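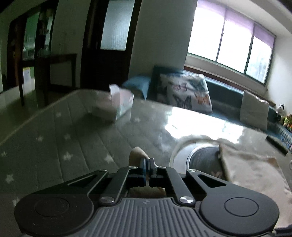 M. Kjærgaard

Home Care of Stone Surfaces, Unit 3: Cleaners and Acids

Welcome back! Today we get to my favorite part of the course, the chemistry (don't worry, it's kitchen chemistry).

Marble and limestone are mostly calcium carbonate. Put vinegar or lemon juice on them and the acid eats into the surface, leaving a dull mark we call an etch. An etch is lost stone, so no amount of scrubbing will lift it! Granite holds up far better, but its sealer may not.

pH to remember: lemon juice sits near 2, dish soap near 7, bleach way up past 11.

For lab, bring two tile scraps and a soft cloth. We'll put one drop of vinegar on each, wait five minutes, wipe, then tilt the tiles toward the window. Low light shows etching beautifully.

Read Unit 5 before the August session in Gorlow.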